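Ticket: Kirnarero cell, right arm lets plates slip when loading the rack
Opened by: Arnout Postma
Assigned to: Trinidad Marín
Status: Open, waiting on parts

Friday, October 23, 2020

Arnout Postma wrote:

Right arm is slipping plates again. It closes on the rim, starts the lift, and somewhere between the floor and the rack the plate rotates in the fingers. Sometimes it still goes into a slot. Sometimes it hits the wire divider and the run stops on a position error. I logged 74 stops before I gave up and opened this.

The last ticket on this was closed as "calibration drift, recalibrated." I don't believe it was drift then and I don't believe it now. Drift would show up on both arms over time. The left arm runs the same plates off the same floor and hardly ever stops.

Before anyone asks: yes, power cycled. Yes, homed both arms against the rail. Yes, I checked that the rack was seated on its marks.

Trinidad Marín wrote:

Which plates? The rims aren't all the same and the grip width is one number for the whole job.

Arnout Postma wrote:

All of them, as far as I can tell. The sunburst ones are what I use for testing because the pattern makes it easy to see rotation on the wrist camera. I set up the two-handed pick, where both grippers come in on the rim from opposite sides, to see which one gives first. 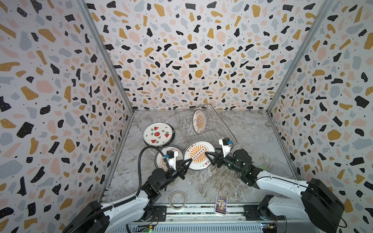

The right one gives first, nearly every time. I swapped which arm closes first and got the same result. I also dropped closing speed by half, which the Endo manual recommends for "all slip conditions." It made the cycle longer and changed nothing else. I would like to know what slip condition it was ever tried on.

Trinidad Marín wrote:

Can you check finger screws and pad wear on the right gripper? Also the wrist bracket. If the bracket has any play, the fingers close square when empty and go crooked under load. You won't see it in the homing routine.

Arnout Postma wrote:

Finger screws are tight. Pads look tired but no worse than the left ones. The bracket I can't judge by eye. I pushed on it by hand with the drives held and felt something, maybe in the bracket, maybe in the wrist joint itself. I'm not going to write down a number for "something."

I ran the right arm at the rack with the left wrist camera watching, so at least there's a view from outside the gripper that is misbehaving. 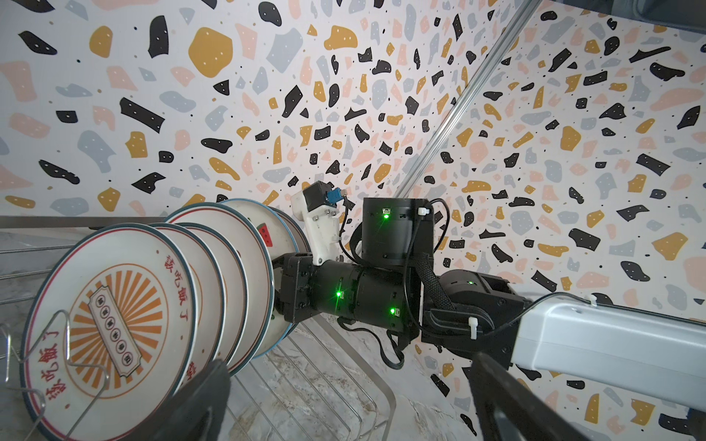 Things I tried after that, in order:

1. Grip force up one step. Fewer slips, but plates started sticking on release. Put it back.
2. New pads from the spare kit. Good for the first 100 cycles, then back to where we were.
3. Moved the approach point lower on the rim. No change.
4. Reloaded the old calibration file from before the last ticket. No change, so that's the drift theory gone, in my opinion.
5. Checked the cables for anything pulling on the wrist at full reach. Nothing obvious. I retied one loop anyway.

Item 2 bothers me. If new pads help for a short while and then stop helping, either the pads are junk or something is wearing them unevenly. The used set is on the bench. One pad is polished on the outer half and almost fresh on the inner half.

Trinidad Marín wrote:

That's bracket play or a bent finger. A bad pad would polish all over. Swap the fingers left to right. If the slip moves to the left arm, it's the fingers. If it stays, it's the bracket or the joint.

Arnout Postma wrote:

Swapped. It stayed on the right. Ran 300 cycles like that to be sure, since the last person who was sure closed the ticket after one good tray.

So bracket or joint. I've asked Lambrechts for a new bracket and a bolt set. They offered to send a firmware update in the meantime. I said no thank you. Firmware doesn't tighten bolts.

For now I've marked the right arm down to half load and it holds well enough in the air if the move is slow. Getting it into a slot is where I still don't trust it. 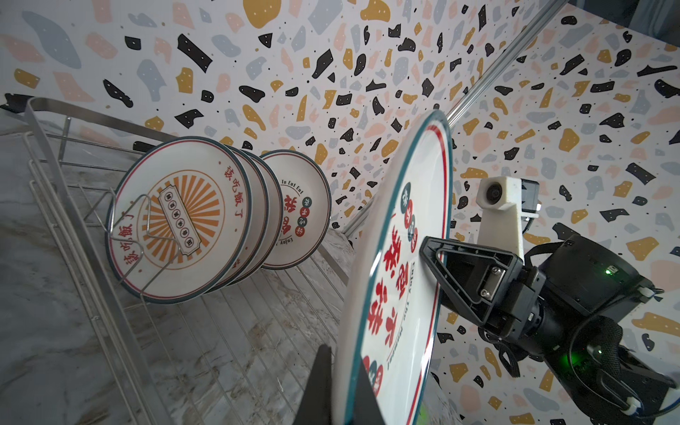 Siebe De Haan: Did you put a torque wrench on the bracket bolts or just a hex key? When we had this on the Grasness cell they all felt tight, and 2 of them were bottomed out in the hole and clamping nothing. Slightly too long from the factory. A new bracket with the same bolts will do the same thing.

Arnout Postma wrote:

Hex key. Fair point. I'll pull them and measure before the new bracket goes on. If they're too long I want that in the ticket in capital letters, so it isn't called drift again in December.

Leaving this open. Please don't close it on the strength of one clean run.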